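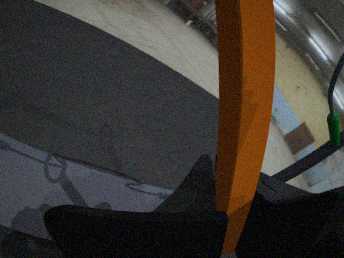 Home Arms Grippers Software Demos Support Contact

Vilel 3 Arm with Simulation Package

Sold through Grorkent. Price on request, and we did request it. See the bottom of the page.

We list this arm because customers keep asking for it. Before agreeing to carry it, two of us went to the September open day at Gradutholm to watch it work. What follows is our own view, and the maker has seen it.

The first hour was all simulator. Wagner Queiroz ran it from a laptop, with the view from the gripper up on a big screen. The rendering is pretty, with speckled surfaces, shiny metal and proper shadows. Whether that helps anyone pick up a part is another question. I asked how many of the simulated grasps carry over to the real arm and was told "nearly 100 percent." I asked to see the log. There was a log, but it covered 13 picks.

After lunch Tamara Didenko ran the real arm. It moved smoothly and stopped when she told it to. She would not let visitors swap in their own parts, so Liette Lemieux from our shop put hers back in her bag. The brochure claims 200 picks an hour. We didn't see it run long enough to say.

What you get: the arm, a two-finger gripper, the controller, a one-year simulator license. The license renewal is extra. The cable kit is extra too, and you will need it.

Who should buy it: labs that want the simulator first and the arm second. If you load trays all day, look at the Bélanger unit, which is uglier and comes with a longer warranty.

Quotes go through Wajid Butt at the parts desk. Ask him for the renewal price in writing. We're still waiting for ours.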